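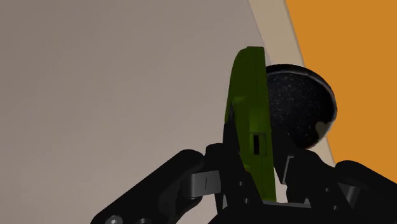

I arrived in Bonport by the early train, with a small bag and a paper map which my colleague Ilaria Messina had printed for me. She was born in this town and she told me that the open day of the old paper mill is the best reason to come. The mill is called Zetiro, after the stream that runs behind it, and it was founded in 1768. Normally it is closed to visitors. Two times in a year, in May and in autumn, the doors are open for everybody, and I came for the autumn one, on October 8, 2021.

The entrance is free, but one must take a ticket with a number. Mine was 17. The groups are small and our guide was a retired paper maker who spoke slowly, for which I was very thankful.

We began in the rag room. Before wood was used, the paper was made from old linen and cotton, and women sat here the whole day cutting off buttons and seams. The room has large windows on the north side. The guide let us touch two kinds of sheets, one of linen and one of wood pulp. The linen sheet made a sharp sound when I shook it, almost like a thin metal plate.

After this we went down to the water wheel. It does not drive the machines anymore, but it still turns on open days. The stairs are steep and wet, so please wear good shoes. I did not, and I held the rail with both hands.
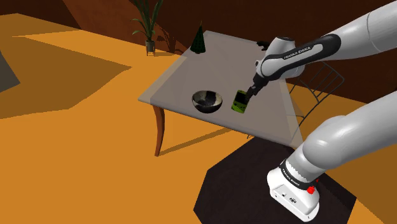 The vat room was the part I liked the most. A sheet is made by dipping a flat sieve into the pulp, lifting it and giving it a short shake to the left and to the right. The guide did it in a few seconds. Then we were allowed to try. My first sheet had a hole in the middle, and the second was thick on one side like a slice of bread. He said that his own teacher let him throw back his sheets for seven weeks before one was kept.

Upstairs is the drying loft, with long ropes under the roof and wooden shutters that can be opened more or less, depending on the weather. If the air is too dry, the paper curls. It smelled of dust and a little of glue. From the last window one can see the harbor and the tower of Man, the village on the other side of the river.

The shop is very small. I bought a notebook and some envelopes, and I would advise to bring cash, as the card reader was not working when I paid. For lunch I went to Proma, the café across the bridge, where the bean soup is good and the waiter was patient with my questions about the menu.

The tour takes longer than is written on the leaflet, and I nearly missed my train back. The sheet with the hole came home with me between two pieces of cardboard. It is still not completely flat.

Search this site Enter keywords Go

We use cookies to remember your settings. By continuing to read you accept this. OK Learn more

Contact | Copyright 2021, all rights reserved | Back to top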